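The Quiet Business of Winding Copper

Most people will go a lifetime without thinking about a stator, and the people at Nundside have made their peace with this. The shop rewinds and builds small electric motors in a long brick building that smells of varnish and, by Tuesday, of somebody's soup. Its oldest winding machine, a Kneath, has been on the floor for 29 years and has a temper to match.

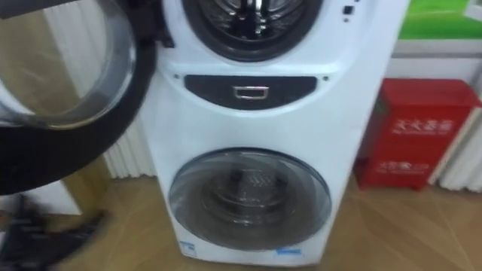

Copper is the expensive part and patience is the scarce one. A new operator spends 10 weeks learning to set wire tension by feel, then a good deal longer learning to stop bragging about it. The work ends up in things you would never thank a motor for: fans, pumps, garage doors. A washer with two drums stacked one over the other, each behind its own round door, gives a household twice as many chances to lose a sock, and still the customer only asks what colors it comes in.

The newer line, bought from Brorkarard last October, can finish 600 cores in a shift if it's in the mood. It came with a manual the size of a phone book and a training video in which everyone smiles at a spool.

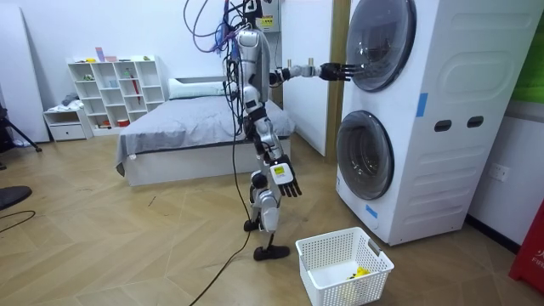 The old Kneath manages 100 on a good day and gets the odd jobs, the strange diameters and the discontinued slots. Monine, which supplies the insulating paper, has twice offered to haul it off for scrap. Both times the offer was pinned to the corkboard, next to the soup schedule.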